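Visit to the Kallio open day, Grakdale
18 December 2022

The bus from Markholm takes 28 minutes and stops at the gate. Entry was free and tea was on sale in the old packing room.

We started with the tableware shelves on the ground floor, 101 pieces according to the printed sheet, most of them from canteens and railway hotels. Rim colours were the main subject. Plain white with a thin dark line was the cheap choice, and wide coloured rims cost more and were usually kept for the dining room. Lettering went on the rim so that it could be read with food on the plate.

I spent longest on the round plates. One has a white face and a wide dark green rim, with white lettering and a small red emblem. Another has a thin dark rim and small red lettering.

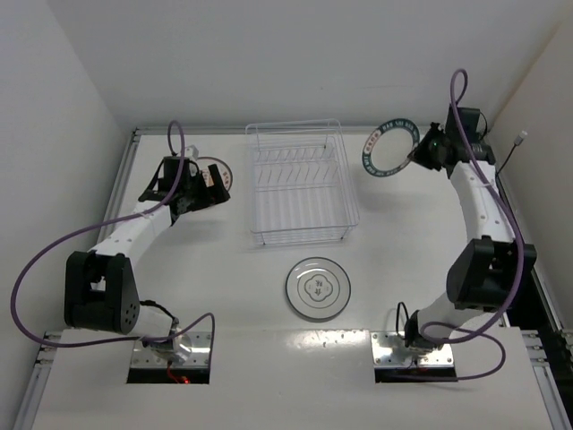 A reader of my Breketti report has since written to say that lettered rims wear badly in a dishwasher, and that white on green goes first. I would wash them by hand.

Upstairs there were 9 trays of cups and a short talk on glazing, which started late. The stairs are steep and there is no lift. The shop had seconds at 3 pounds each, cash only. The next open day is in February.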